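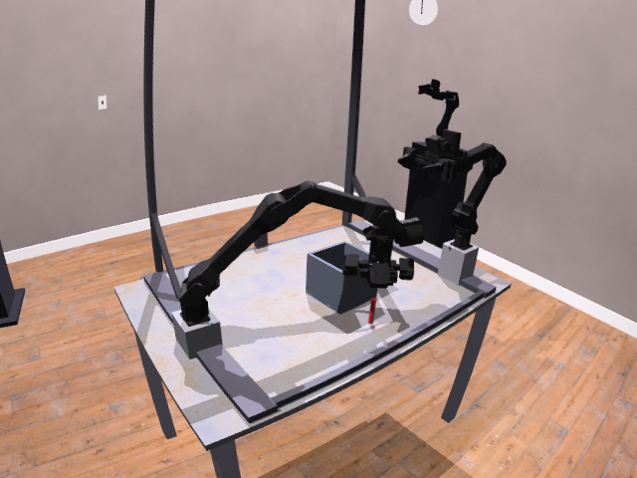 A work rule for a robot bench should fit on one line, and a person should be able to check it by looking. It took me a couple of years of writing long ones to get there. The rule I lean on most for a two-arm table says that only one arm at a time may be low over the middle. With the left arm stretched out so its gripper hangs over the red stick, and the right one folded up near its own end, anyone walking past the monitor can tell that the rule is being kept. If you need to open a log file to find out, the rule needs rewriting.

20 December 2018

I work in a small shop in Erdale that sets up simulated benches for people who want to try a job before they bolt anything down. The bench we use most is called Ojo. It has two arms, a bin, a stick, and whatever else gets added that month. The task is as dull as it looks. Pick up the stick, put it in the bin, start over.

For a long time we had no written rules for it. It's a simulation, so nothing gets hurt and nothing costs money when it breaks. You press reset. Then we tried to move a set of motions from Ojo to a real table for a client, and found that most of what we had saved was useless to them. The arms passed through space no sensible person would let them pass through. They started from wherever the last run had left them. One of our saved motions came down on the rim of the bin hard enough that the client's people stopped the test before it got there, just from reading the numbers.

So we sat down in April and wrote rules. The first draft had 21 of them. Hardly anyone read past the first page, me included. We cut it down over the summer and what is left is short enough to tape to the side of a desk.

One arm low over the middle at a time. The other can be folded or held up high, but it stays away from the table surface until the first one is clear.

Come down from straight above. Sweeping in from the side saves a little time and knocks things over.

Stop above the object before closing in on it. We ask for a pause long enough to see.

Start every run from the same pose. If the run before ended badly, go back to the start pose anyway and write down that it ended badly.

Those four cover most of it. There are a few more about file names and units, and they matter, but you can guess what they say. Put the date first, use metric, and don't call anything "final."

The pause was the one people argued about. In simulation it looks like wasted time, and when you are running a batch of 3000 overnight it does add up. We kept it. On a real table the pause is when the operator's hand is near the stop button and their eyes are on the gripper. If the motion has no pause, they have nothing to react to. We also found our own mistakes faster with it in. When a run fails, the first thing I check is where the gripper was at the pause. If it was already off to one side there, I don't need to look at the grasp at all.
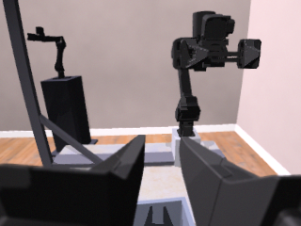

Should a simulated robot have to follow the same safety rules as a real one?

It should follow the ones that shape how it moves, such as speed limits, keep-out zones and start poses. The ones that protect people in the room, like fencing and lockout, can wait until there is a room with people in it, though it helps to mark in the model where a fence would go.

I get asked that a lot, usually by people who have come from games or from pure software. They hear "safety rule" and think of hard hats. Most of what we wrote has more to do with habits. A motion made under sloppy rules gets copied, and the copy goes into another project, and after a while you can't find the place where it went wrong.

We had a good case of this with a project called Madness. It was named by the person who had to keep it running. Madness took our old Ojo motions and changed the table height and the bin, and it worked fine for months. Then it was moved to a faster arm model and the gripper began clipping the bin on the way in. The cause was an approach path from before we had the straight-down rule. It had always been a bad path. The slower arm just happened to bend around the problem.

After that we added a review step. Any motion that is going to leave the shop gets watched by a second person, at normal speed, all the way through. We watch 100 runs picked at random for each motion. It's a boring afternoon. I bring a sandwich. You are looking for anything that makes you pull your head back a little, and when that happens you write down the run number and keep going.

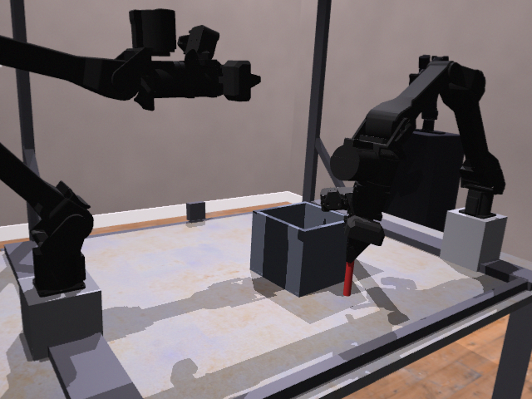

The second person can't be the one who wrote the motion. We tried letting people review their own work when we were short of hands, and they missed things every time. They knew what the arm was supposed to do, so that is what they saw.

The other thing I'd pass along is to write down who gets to break a rule. We left that out at first. Then a job came in from Ukomport where the two arms had to hand a part to each other, and that can't be done with only one arm low over the middle. People either refused to start or ignored the rule without saying so. Now each rule has a line under it saying who can waive it and where the waiver gets written. For the handover we allow both arms in at a reduced speed, with the full path of each one saved before the run. It's been used a handful of times.

I don't have a standard to point you to that covers all of this. The published ones deal with real machines, as they should, and you ought to read whichever applies to the machine you plan to end up with before you build the bench. We read ours after, and had to move the bin.

Next on my list is a rule for lost objects. At the moment, if the stick rolls off the table, some people count the run as a failure and some throw it out. Both are written up the same way in the log, so the two sets of results can't be compared. I'll post what we settle on.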